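# Open day notes – cable handling demo, Skinddale

Hi! I wrote this up for everyone who came by the bench on Friday and asked where the files live. They're in this repo, in the `open_day` folder, and there's a short list of what's what further down. I ran the morning session, so most of this is from my side of the table.

We had two arms going. The Vetus cell (mine) did cable pickup, and the one by the door ran the sorting demo that the school groups liked so much. I got far more questions than I'd planned for, mostly about wires, and I loved it. Wires are a pain for robots! They bend, they spring back, and they never lie the same way twice.

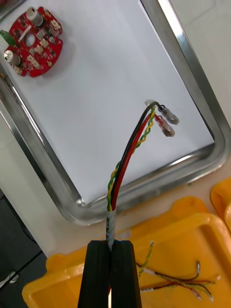
The question I heard most was why we grip the sheath and leave the thin conductors alone. Short answer: the sheath is stiff enough to hold without squashing anything, and the loose ends follow along more or less where you'd expect. A twisted pair on its own is a much harder target, and I'm still fighting with that one.

## What's in the folder

- `pickup/` – 47 runs from the wrist camera, color only
- `sorting/` – 31 runs, same format
- `notes.txt` – my scribbles, typos included

Each run has a plain text label: `ok`, `slip` or `stopped`. I pressed stop myself a few times when people leaned in close, so please don't read `stopped` as a failure.

## Before you use it

The light changes a lot in the late morning runs, when the sun came round to the big windows. I left those in. Timestamps in `sorting/` start at 100 instead of zero – my mistake, and I'll fix it when I get back from Cuvalska.

If you want to show the clips in class, go ahead. Questions can go in the issue tracker, and please put "open day" in the title so I spot them.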